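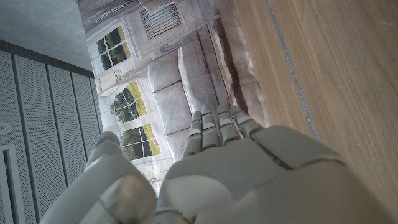
wristcam_wombat
Thread starter, hand teleop and data wrangling

Finally got the wrist view sorted on the Turdale rig, so that's what the policy gets to see from now on. Back of the hand takes up the bottom half, four fingers pointing up the middle, thumb off to the left. I'm running the printed living room (the grey sofa one) as the backdrop next to the bare timber and I'm up to 312 demos. Plan is to hit 1000 before I train anything serious.

Two questions for you lot. Is it worth swapping prints more often? And does anyone bother ironing the creases out? I've been arvo-shifting this on my own and my patience for flattening paper is pretty low.

gumleaf_grips
Member

Nice one! Leave the creases, mate. We had a lovely flat print at Wirkstead and the policy sulked the minute somebody laid down a wrinkly one. Swap it heaps though. I change ours every 141 episodes, which is a silly number but it's how many fit on a drive before I have to get up anyway.

torque_and_tea
Moderator

Going to disagree with the whole backdrop thing, sorry. You've got a sofa lying sideways and windows with trees in them behind the fingers. What's the network meant to learn from that? I'd sooner have 3 real benches with real clutter than a stack of posters. Colour and texture you can randomise later in software.

wristcam_wombat
Thread starter

Ha, fair, but I don't have 3 real benches, I have one. And I don't want it to learn anything from the sofa, I want it to learn to ignore the sofa. I tried the software route back in December and the edges round the fingers came out awful, all those little dark gaps at the joints got smeared.

torque_and_tea
Moderator

What were you masking with? The Bramwell script is rubbish on grey hands, always has been. Pale grey fingers over a pale grey sofa is about the worst case you could give it.

gumleaf_grips
Member

Which is why I'd keep it in! If it can find its own fingertips over that sofa it'll find them anywhere. Put the easy print on after.

pretus_refugee
New member

Lurker here, came over from the Pretus boards. I'm less fussed about the print than about how much of the view is just the back of the hand. That big smooth shell is eating a lot of pixels. Could you tip the camera forward a bit? Ours was like that and I ended up cropping the bottom off every episode, which was a whole weekend I'm not getting back.

wristcam_wombat
Thread starter

I did wonder about that. Trouble is if I tip it I reckon I lose the thumb, and the thumb matters for the pinch stuff. Might try cropping a copy of the 312 and training both ways, cheap enough to find out.

torque_and_tea
Moderator

Do that, and hold back a batch on plain wood with no print at all so you've got something honest to test on. If the poster set wins I'll eat my words. Post the curves either way please, not only the good one.

wristcam_wombat
Thread starter

Deal. Next print's a kitchen, going down tonight, creases and all.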